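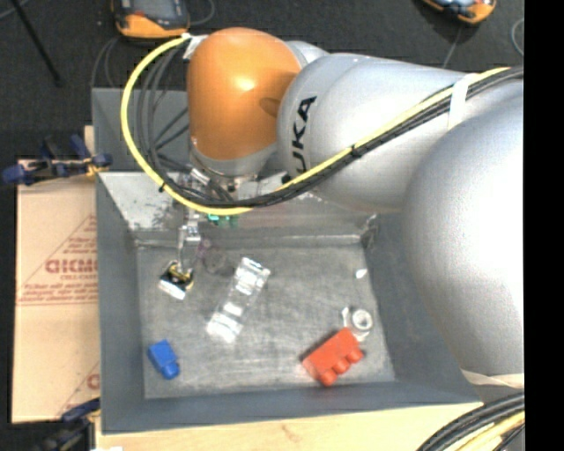 Sloping sides are the first thing to look for in a metal bin, one reader of the Florusham storage pages wrote, and plenty of people who handle small parts would agree. The sloped-side metal bin is an open-topped container whose walls lean outward from the floor to the rim. It is used for sorting, holding and picking loose goods, and for such a plain object it has a surprisingly rich set of variations!

Shape

The floor is smaller than the opening, so loose items tend to slide toward the middle as the bin empties. A steep wall moves them along quickly but takes away floor space. A shallow one leaves more room to reach in, though light pieces can hang up on it. Many bins have a flat rim along the front, wide enough to rest a hand or a label holder on. Others have a rolled edge, which is kinder to the forearms.

Finish and wear

Gray is a very common color, either as bare metal or as paint. The inside changes long before the outside does. Sliding parts rub the walls into pale patches, often with darker specks between them, and regular users learn to read these marks - a worn spot high on the rear wall usually means that parts are being dropped in from the front. Scuffing of this kind is normal and rarely affects use. Dents along the floor matter more, as flat pieces settle into them and become hard to pick up.

Sizes

Makers follow their own systems. The Jukora 3251 is a deep bin for castings and fittings, while the Saltidico 2620 is a shallow one sold for bench work, with a front wall 15 centimeters high. Msimang makes a version with one upright wall, set at 90 degrees to the floor, so that it can stand flush against a panel. It is a lovely bit of practical thinking, and it has been widely copied.

Care

Bins are swept out with a soft brush and wiped with a dry cloth. Oily residue comes off with warm water and dish soap, followed by thorough drying, especially in the corners. Scratched paint can be touched up, but fresh paint on the inside needs several days to harden before parts go back in.

See also: Hopper; Parts tray; Tote box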